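Zestora Owner Support
Ticket: cloudy film on dishes, Zestora 200 dishwasher
Status: resolved
Location: Pedmont
Water supply: Pedska

Opened by customer, October

Hello, and thank you in advance for reading all of this, I know I go on a bit! Our dishwasher has been a good friend to us since we moved to Pedmont, but lately everything made of glass or china comes out with a chalky film that I can feel with a fingertip. It wipes away with vinegar and then it's back after the next wash. I've cleaned the filter, checked that the spray arms turn freely, and switched from tablets to powder and back again. The salt compartment is full (I topped it up myself, with the proper coarse salt). We mostly run the 90-minute cycle after supper. The everyday white dishes go in nearly every night, so they get the worst of it, while the plastic things don't seem to mind.
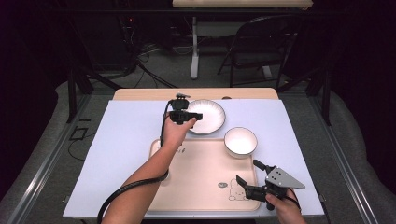
Attachment 1: white plate and bowl, with the peach tray.

Reply from support

Thanks so much for such a thorough note, it saves us both a lot of back and forth. A film that vinegar takes off is nearly always minerals from the water. Could you tell us what your hardness is, and what number the softener dial is set to? The dial is inside the door, low down on the left, and you may need a flashlight. Please also let us know if any of the china is hand painted or has a metallic trim, and we'll keep that in mind before suggesting anything stronger.

Customer

No gold or silver on any of it, just a plain thin line around the edge on the bowl and saucer. They were a gift from my sister and I'm very fond of them.

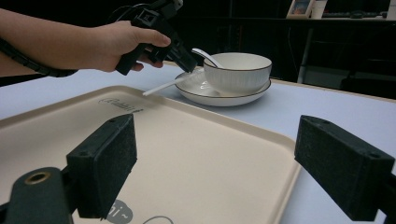
Attachment 2: bowl on its saucer, white spoon inside.

I used one of the paper strips from Marciniak Hardware and it read 200 ppm, which surprised me, as the old house was so much softer. The dial was on 2. I'm fairly sure it was on 2 when the machine was put in, and I never thought to look!

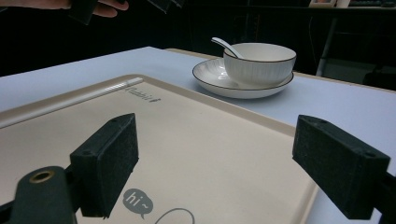 Attachment 3: two black padded fingers, facing each other.

Reply from support

That setting is too low for your water. Please turn the dial to 5, run one empty hot cycle with a cup of white vinegar on the top rack, then go back to washing as usual. Give it a week or so, as the softener takes a few washes to catch up.

Customer

Oh, what a difference! The glasses came out clear after the third wash and the bowls feel smooth again. There's still a little haze on one old pitcher, but I think that one is just worn. You can close this, and thank you for being so patient with me.

Closed by support. Dial setting added to the customer's record.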